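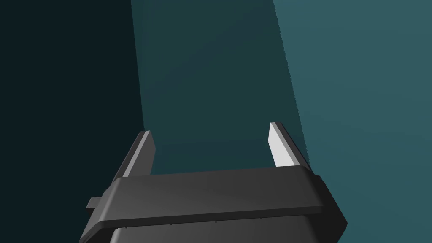 A dark gray gripper against a teal backdrop. Computer rendering.

Back to School at 49

Rundness, 21/01/2019

The parking lot behind Prusville's old high school fills up after supper. By seven the closest spaces are gone, and people who came straight from work eat sandwiches in their cars with the heater running. Then they go in and sit at desks built for teenagers.

Evening classes have been held here for decades, mostly for people who wanted to finish a diploma. That changed when Brumevora closed its furniture plant in October. The company had been the largest employer in town, and 84 of its former workers signed up for the winter term. The school moved bookkeeping into a bigger room and added a second section of basic math.

Liudmyla Harasym is one of the new students. She is 49 and ran the upholstery line for most of her working life. She left school early and had not written anything longer than a shift report in years.

"The first night I had to write one page about my street," she said. "It took me until eleven. My daughter asked what was wrong with me."

She is taking bookkeeping and English composition. A full term costs $700, which she paid out of her severance. Books are extra. She bought hers used from a man who had dropped the class, and his answers are still penciled in the margins. Many of them are wrong.

The timetable is hard on anyone with a family. Classes run two and a half hours with one break, and the last bus leaves before they end. Students without cars arrange rides in the hallway.
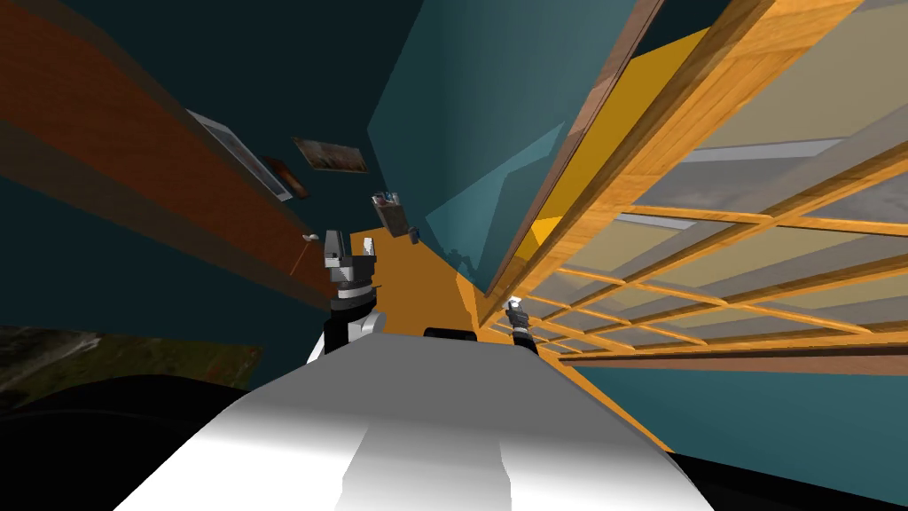 White robot body with one arm raised at left, the other smaller and farther off. Computer rendering.

Radymyr Savchuk teaches the math section. He spends the first two weeks on fractions and percentages, whatever the course outline says. Most of his students can do the work in their heads, he said, but freeze when they have to show it on paper.

"They cut fabric to an eighth of an inch all day," Savchuk said. "Then I write an eighth on the board and they look at the floor."

He gives no graded tests before week five. The school office wanted one in week 3, and he talked them out of it. Attendance in his room has held up better than in the composition class, where the first long essay thinned out the back rows.

Whether the classes lead to work is harder to say. Kravets, a freight company on the north side of town, has hired two bookkeeping students for its billing office – both part time, both without benefits. Other openings are a long drive away, and some pay less than the plant did.

Harasym has not applied anywhere yet. She wants the certificate first, and the exam is in May. Most afternoons she does her homework at the kitchen table before her daughter gets home and needs the space. Her second essay was about the plant. She got it back with a B and a note asking for more about the noise.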